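# Marks on a white foam board table top, can they be cleaned off?

Posted in: Home > Surfaces and furniture
Viewed 264 times

**firside_lodger**

I have a work table that is a big sheet of white foam board laid over a pair of trestles. I put it together in October when I moved into the flat at Firside, because the proper desk wouldn't go up the stairs. It is light, it was cheap and I can lean it against the wall when people come round. I use it for sorting, card making, a bit of framing and sometimes for eating at.

The trouble is that it marks. I get grey lines where things have been slid across, and dusty brownish patches where something has sat for a while or been pressed down. I have tried:

- a damp kitchen cloth, which made one patch bigger and paler
- a baby wipe, which did about the same
- washing-up liquid on a sponge, which I stopped after a minute as the surface started to go rough

I haven't tried bleach or anything strong. The board has a slight texture to it, it isn't shiny like the sort you get for posters. I don't know the make. The label came off with the wrapping.

What I want to know is:

1. Is there a way of getting the dusty patches off without spoiling the board?
2. Are the grey lines dirt or damage?
3. Is there something I can put over the top that stays flat? I tried a plastic tablecloth and it creeps about when I lean on it.

I'd like to keep the board if I can. A new sheet in this size has to be delivered and the delivery costs more than the board does.

---

**Wolde_bench**

I have used foam board tops for years, at home and in a shared workshop, so I'll go through it in the order you asked.

First, stop using water. There are two common kinds of foam board. One has a paper face glued to a foam middle. The other is foam all the way through, sometimes with a thin skin on it. Paper-faced board soaks up water, the paper swells, and when it dries you have a rough area that picks up dirt faster than it did before. Your sponge going rough makes me think yours is paper-faced, but look at a cut edge with a torch and you will see. If there is a thin line top and bottom in a slightly different white, that is paper.

The dusty patches come off best dry. Start with a soft brush, the kind sold for wallpapering or a clean wide paintbrush. Brush in one direction, away from the patch, and don't scrub round and round. Then use the hose of a vacuum cleaner held just clear of the surface. You want the loose stuff gone before you touch what is left, otherwise you press it into the texture. 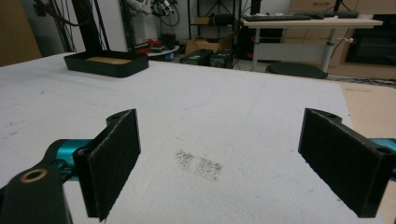 Textured white board holds fine dust in the low parts of the surface, and a patch can look like a stain when it is only powder sitting there. Test it with a bit of sticky tape before deciding. Use masking tape, press it down lightly on one corner of the patch and lift it slowly. If the tape comes up grey, it is dust and you can carry on dry. Two speckled grey-brown smudges near each other, like the pair between the black pads here, are the sort of mark I'd try this on first, starting with the smaller one on the left. If the tape comes up with white fibres on it, stop, as you are lifting the paper.

After the tape, use a putty rubber. They come in a small block from any art shop. Knead it until it is soft, press it on and lift it off. Press and lift, don't rub. Fold the dirty part in and go again. It is slow on a big patch but it doesn't hurt the surface. A white vinyl rubber is quicker, and fine on the solid kind of board, but on paper it can leave a polished area that shows when the light is low.

Second, the grey lines. Some will be dirt and some will be dents with dirt in them. Run a fingernail across one. If you can't feel it, it is on the surface and a rubber will take most of it. If your nail drops into it, the board is scratched and you can clean out the grey but you will still see the line. I wouldn't fill it. I tried with fine filler once and it cracked out within a fortnight and left a ridge.

Third, covering it. The plastic tablecloth moves because there is nothing holding it. You have a few choices:

- Lining paper from a decorating shop, taped underneath at the edges. It costs little and you throw it away when it is dirty. Use low-tack tape if you want to save the board.
- A cutting mat in the place where you do most of the work. Leave the rest bare.
- A sheet of thin clear rigid plastic cut to size. It stays flat and wipes down. It is the dearest choice and it scratches too, but you can use water on it.

I have lining paper at home. In the workshop we went for the clear sheet, and cleaning it takes a minute at the end of the day.

One more thing, which you didn't ask. Most of the patches come from putting things straight down on the board. Get some trays. A shallow one with a low rim is enough, and a cork bottom stops things sliding about in it. Wipe the underside of the tray before you put it down, particularly if it has been on the floor or on a windowsill. Black plastic ones can leave grey lines of their own if you push them along, so lift them.

---

**tableman80**

just turn it over. there's two sides

---

**firside_lodger**

Thank you both. I have turned it over before, that is how I have marks on both sides, though the underside has the trestle dents as well.

I did the tape test on three patches. Two came up grey and one came up with white bits, so it is paper-faced as you thought. The two dusty ones have nearly gone with the brush and the putty rubber. The third is the one I washed and I have left it alone. It is at the back and I keep the lamp there now.

Most of the grey lines I can feel with a nail. I can live with those.

What weight of lining paper do you use? The shop has several and the thin one looked as if it would tear.

---

**Wolde_bench**

Get a thick one. The numbers go up with the thickness, and the lowest grade does tear if you are dragging card about. Buy the smooth finish. If your table is wider than the roll, run two strips lengthways and butt the edges, don't overlap them. An overlap gives you a step that catches a pencil every time you cross it.

Unroll it the night before and lay it face down with a few books on, or it will curl up at the ends.

---

**trarnari_crafts**

I'm adding a bit about cleaners because people will find this page later and the thread doesn't cover them.

Don't use any solvent on foam board. Nail varnish remover, white spirit, sticker remover and some spray glues will melt certain foams, and it happens quickly. With paper-faced board the liquid goes through the paper and the foam shrinks underneath, so you get a sunken place with the paper still over it. I did this with sticker remover on a display board and lost the whole panel.

The melamine sponges sold for walls are a very fine abrasive. On a solid board with a skin they will take off scuffs if you use one nearly dry and go gently. On paper they wear the face away. Try it on the edge first.

White bread works on light dust, by the way. Take the crust off, roll the middle into a ball and dab. Brush up all the crumbs afterwards. It is no better than a putty rubber but you may have bread in the house and not a putty rubber.

If you do end up replacing the top, I wouldn't buy foam board again for a table that gets leaned on. I use a white faced shelf board from Markora. It is heavier and you won't want to be lifting it against the wall every evening, but it can be wiped with a wet cloth. For something light, keep the foam board and cover it as described above.

For trays I agree with the cork. If yours has no lining you can buy cork sheet and cut it with scissors. Draw round the base of the tray, cut just inside your line and round off the corners to match. It doesn't need gluing if it fits well, and leaving it unglued means you can lift it out and shake off the grit.

---

**firside_lodger**

Marking this as solved. I bought the thick lining paper and put two strips on with the edges meeting, taped underneath. It has stayed put for a week. I also cut a piece of cork for the tray I keep my knives and rulers in. The first piece was too big so I had to trim it twice.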